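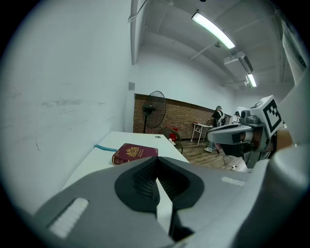

Packing for Grudness, post 1 of probably too many. Passport goes on the table FIRST this time, before I touch a single sock!

Last September I got all the way to Pindton station without it and had to turn back (49 bucks in cab fare, still sore about it).

So the rule now: maroon passport lives flat on the white table until my shoes are on. It doesn't go in the bag or a coat pocket.

Next up, chargers. Why do I own 9 cables and only like one of them??

Also got the good Desjardins packing cubes out of the closet and they still smell like sunscreen, love that.

Ok, socks. Back after dinner with the shoe debate.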